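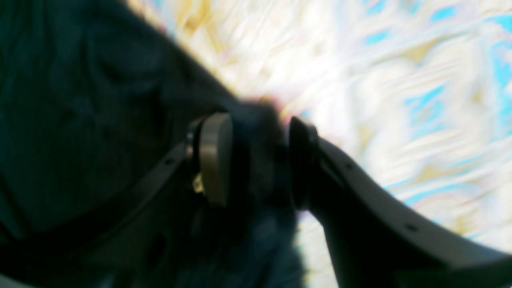

Laundry corner: I finally dealt with the dark stuff

Every November the navy and black things take over my house. Sweaters, leggings, the big dark throw from the couch – I had 116 pieces in the spare room by the time I gave in and started sorting (yes, I wrote the number on the back of an envelope, I was that fed up!).

My neighbor Anwara Siriwardena got me onto doing it by color first and by person second, and I'm a convert. I put an old patterned sheet down on the bed, something pale and busy, and dump the dark pile right on top. Black socks show up beautifully against it. On my navy comforter I used to lose them for weeks.

Then I set the timer for 10 minutes and fold only the big pieces. Small crumpled things get shaken out and smoothed flat with my hand before they go anywhere near a drawer, and I do 2 drawers a night, no more. Anything faded goes in the bag for the Falley clothing swap, which takes towels now too – bring them to the side door before noon.

Next month I'm tackling the linen closet, so if you have a trick for fitted sheets, please write in. Mine still come out as a ball.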